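Workshop tips: buying a ground robot for night rounds

Buy for the dark, because that's when you'll be using it. Most small wheeled robots are shown off in daylight on a clean warehouse floor, and the spec sheet is written to match. If you want one to run after supper along a laneway, a shared drive or the outside of a fence, the budget looks different. These are the things I'd check before spending, more or less in the order I wish I'd checked them.

Start with the route, not the catalogue

Walk it yourself at the hour the robot will be out. Take a notebook and a torch and hold the torch at knee height, the way the robot's own light will sit. Write down every change of surface, every place where the curb stops, and anything piled along the edge. Then walk it again on a garbage night if bins get put out on your street. Ours go out on Thursday and the usable width changes completely.

Measure the narrowest spot and write it on the first page. Mine is 900 mm, beside a gate, and that one number ruled out half the machines I had been reading about. Sellers quote body width. Ask for the width across the wheels, and ask how much clearance the machine wants on each side before it decides to stop.

Lights

A low lamp makes a bright pool right in front and leaves the rest to chance. It also throws long shadows off very small things, and a cheap obstacle sensor can treat a shadow as a hole. Ask the seller for unedited night footage from the robot's own camera, on a street with a fence on one side and nothing much on the other.

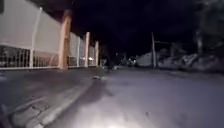 Plan on a second light. I price a new machine with one added from the start, mounted higher than the factory one and angled further out. A decent bicycle headlight on a short bracket will do the job if the robot has a spare 5-volt outlet. If it has no outlet, add the cost of a separate battery pack and a weatherproof box. Usha Pillai, who shares the route with me, runs two lights and dims the lower one so it doesn't wash out the picture close in. She set hers by trial and error over a few evenings and marked the bracket with paint so it can go back to the same angle.

Check that the exposure can be set by hand. Automatic exposure hunts every time the robot turns toward a streetlight. The Grornov I tried first had no manual setting at all, and I sent it back inside the return period.

Cameras and blur

Resolution is the number in big type, and it matters less than you'd think after sunset. Look for a larger sensor and a listed minimum light level. Slow down, too. Dropping the travel speed costs nothing and clears up the picture more than an expensive camera upgrade will. Before you pay for a faster model, work out how long your route takes at walking pace or below. If the slow one finishes in time, buy the slow one and put the difference into tires.

Recorded video is usually squeezed to save space. Find out if you can raise the quality, and what a memory card big enough for that would cost. Buy two cards and swap them.

Wheels and ground clearance

Cracks matter more than bumps. A small hard wheel can drop into a crack that runs the same way you're travelling and follow it like a tram track. Wider, softer tires ride over the top. Things to ask about:

- tire width, and whether replacements are sold singly or only in sets
- clearance under the lowest point, with the battery fitted
- what happens when one wheel leaves the pavement for grass
- whether the bearings are sealed

The Durnberg and the Plullden were close in price when I was comparing. I went with the Plullden because its tires are a standard size and the hardware store has them. The Durnberg climbs better, and if my route had steps or a steep driveway I'd have chosen the other way.

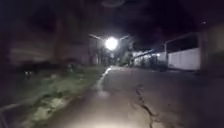

Budgeting and Running Costs

Put the purchase price on one line and then keep writing. My own list for the first year had these on it: second light and bracket, spare battery, spare tires, two memory cards, a lidded box for charging under cover, and a reflective strip for the back. The extras came to nearly a third of what I paid for the robot. The dearest was the spare battery, and it's the one I would buy again first.

Batteries lose range in cold weather. Take the advertised run time, cut it by a third, and see if your route still fits. If it only just fits, it doesn't fit. My loop takes 122 minutes with the stops, and I carry on with a battery rated for double that.

Ask about subscriptions before you ask about colours. Some makers charge monthly for route planning or for storing video, and the machine does very little without it. Get the fee in writing and multiply by 36 for a fair comparison. Thenmozhi Salian keeps a sheet of these for anyone on our street who is shopping, and on that sheet a Fang with no monthly fee beats two cheaper models by the second year.

Set some money aside for permissions as well. Call your council or municipality and ask what they allow on a public path, then call your insurer. Both calls are free, but the insurer may want a small rider on the policy.

Trying before buying

Ask for a loan or a rental of at least 6 nights. One good evening tells you very little. You want a clear night and a wet one at minimum. Use the same start time each night and keep short notes:

Start and finish time
Battery left at the finish
Where it stopped, and for how long
Anything you had to go out and move

If a seller won't lend or rent, ask for the restocking fee and treat that as the price of the trial.

Second-hand machines are fine if you can see the battery's charge count and turn every wheel by hand with the power off. Grit in the bearings is easy to feel. Check the lens cover for fine scratches by shining a torch across it from the side - they don't show straight on, and they turn every lamp into a smear. A new cover is cheap for most models, so use it to bring the price down a bit.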